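Home > Bedroom & Linen > Mats, Toppers and Throws

Straw mat on top of the sheet - yes or no?

brutonano
We've had a heat problem in the back bedroom since June and I've bought a woven straw mat to lie on top of the bottom sheet. It's a Mevar one, natural straw with stripes, and it covers most of the bed. Two questions. Does it go straight on the sheet or on the bare mattress? And how do you stop it marking the sheet underneath? The leaflet only says "air before use".

gittins
On the sheet. If you put it on the mattress the ends of the straw catch on the ticking and you get little pulls all over. I've used one for two summers, no bother. Air it outside for a day first, over a line, out of direct sun or it goes brittle.

didus_old
I'd say the opposite. Bare mattress, mat, then a thin sheet over the top. You get most of the cool and you don't wake up with ribs printed on your arms. Straw on skin is fine for an afternoon nap but not for a whole night.

gittins
A sheet over the top defeats the object. The air has to get at you. If the weave is tight enough you don't feel it.

mothballs254
Tight weave matters more than which layer it goes on. The cheap ones are loose and they shed. Run your palm across it both ways before you decide. If it snags, wear pyjamas or send it back.

brutonano
It's a dense weave, ribbed, brown and tan. Doesn't snag that I can tell. My worry is more the dye. The sheet is a bright one and I don't know which would run on to which.

didus_old
Plain straw won't run. The brown stripes might if they're dyed and you sweat on them. Damp a white cloth, press it on the darkest stripe for a minute and look.

brutonano
Did the cloth test, nothing came off. So I've gone with gittins and put it on top of the sheet.
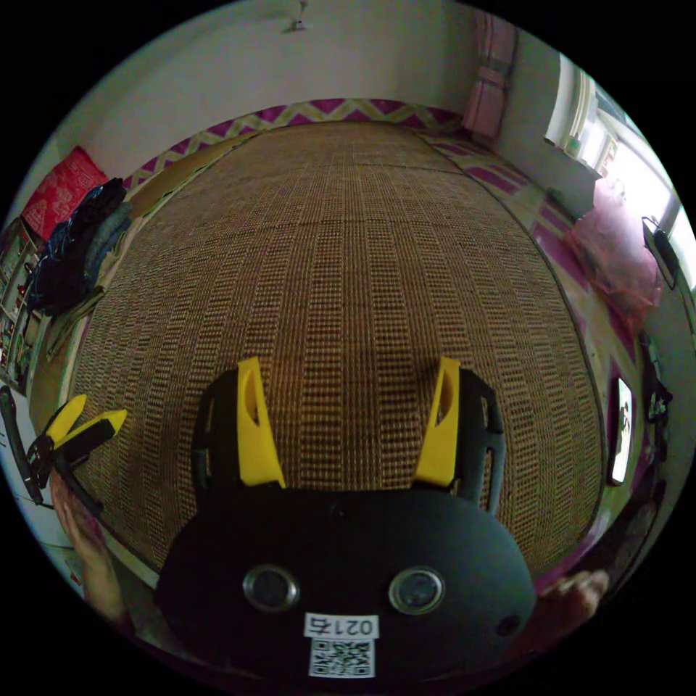 The sheet is the zigzag one, magenta and yellow, and it still shows round the side so it doesn't look as drab as I feared. The red pillow stays. The dark clothes want sorting and putting away, and then I can see about getting the mat to lie properly square. Does anyone pin theirs at the corners?

gittins
No pins. They split the straw. Mine stays put with its own weight.

mothballs254
Mine doesn't, it creeps down towards the foot every night. I put a strip of rubber shelf liner under the top end, cost me next to nothing. And keep clothes off it, or you'll be picking bits of straw out of your jumpers.

didus_old
Still think you'll want a sheet on it by the end of the week. When you clean it, wipe with a wrung-out cloth along the ribs and dry it flat. Don't fold it - roll it, and store it stood up in a cupboard.

brutonano
Thanks all. Shelf liner it is, I've got half a roll left from the kitchen drawers. Will try it without the top sheet first and report back.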